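Utstead library to lend tools and kitchen gear from renovated Pullimwood branch

20 May 2025

UTSTEAD — The Pullimwood branch library will reopen next month with a lending collection of household tools, sewing machines and kitchen equipment, the town said in a notice posted to its website.

The branch has been closed since December, when work began on the roof and the heating system. The reading room, the children's section and the front desk are staying where they were. The former periodicals room at the back of the building has been turned over to the new collection.

Cardholders will be able to borrow 465 items when the doors open. The list runs from cordless drills, stud finders and pipe wrenches to pressure canners, cake pans, a carpet cleaner and two telescopes. Most were bought new with money set aside in last year's budget. The rest were donated by residents during a collection drive over the winter and checked for safety before being added.

Anyone 18 or older with an Utstead library card in good standing can borrow from the collection. Loans run for seven days and can be renewed once if no one else has placed a hold. Borrowers have to sign a one-page agreement the first time they check something out. The agreement is kept on file and does not need to be signed again.

Late fees, which the library dropped for books several years ago, will apply to tools. The charge is $1 a day per item, up to the cost of replacing it. The library said it considered having no fee but found that other towns with similar programs had long waits for the most popular items.

Chain saws, ladders over eight feet and anything that runs on gasoline are not part of the collection. The notice says the town's insurance does not cover them.
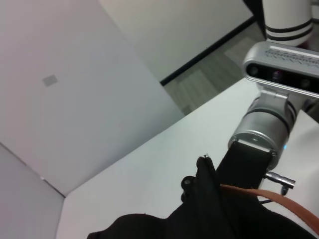

Can people who live outside Utstead borrow from the collection? Only if they pay for a nonresident card, which costs $40 a year and is sold at the front desk of either branch.

The town asked residents last fall what they would want to borrow, and 1,451 people filled out the survey online or on paper. Carpet cleaners came first, followed by pressure washers and folding tables. Electric pressure washers made the list. Folding tables did not, mainly for lack of storage, though the library said it may look at them again after the first year.

Several people who answered the survey asked for canning equipment, and the branch plans to run a class to go with it late in the summer, when tomatoes come in. A basic sewing class and a session on patching drywall are also on the calendar. Classes are free but space is limited, and sign-up opens two weeks before each one.

Reservations will be handled through Cletomon, the catalog system the library already uses for books and DVDs. Tools will show up in the same search results, with a note saying what comes with each item and whether the borrower has to supply anything, such as sandpaper or thread. Holds can be placed online, by phone or in person. Items can be picked up and returned only at Pullimwood and only while the branch is open. They can't go in the book drop or be sent over to the main library.

The renovation was carried out by Pichler, a contractor that also did the work on the town's senior center. It replaced the roof over the east side of the building, put in a new boiler and widened the back entrance so that larger items can be wheeled out to the parking lot. Four parking spaces nearest that entrance will be marked for 20-minute loading.

The work ran three weeks past the original schedule. The town said the delay came from a late shipment of roofing material and did not add to the cost.

While the branch was closed, its regular programs moved to the main library on Court Street. Story time and the English conversation group will return to Pullimwood in the first week after reopening. The tax help table will stay at the main library, where there is more room for people to wait.

The back room has 106 feet of shelving, and larger items will be kept on the floor along the rear wall. Borrowers will not pick tools off the shelf themselves. Staff will bring items to a counter, go over the parts with the borrower and check everything again when it comes back. The library asks people to allow 10 minutes for this, and a little longer for sewing machines.

Items should be returned clean. A cleaning charge of $5 applies to anything that comes back with paint, grease or food on it. Normal wear is expected, the notice says, and borrowers will not be billed for a dull blade or a worn-out belt. Anyone who has trouble with an item should stop using it and call the branch — repairs at home are not allowed, even small ones.

The library is still taking donations, though it is being more selective now that the shelves are close to full. It is looking for food dehydrators, clamps, bike repair stands and hand-crank pasta makers in working order. It can't accept space heaters, car seats, or any power tool with a damaged cord. Donations should be brought to the main library during regular hours, and the notice asks people not to leave boxes outside the Pullimwood branch before it reopens.

Hours at Pullimwood will be longer than they were before the closing. The branch will stay open until 8 p.m. two nights a week and will add a Saturday morning shift through the end of the summer. The full schedule is posted at both branches and on the town website, along with the list of items and the borrowing agreement.

An exact reopening date will be set after the final building inspection. Books now checked out from Pullimwood can be returned at the main library until then.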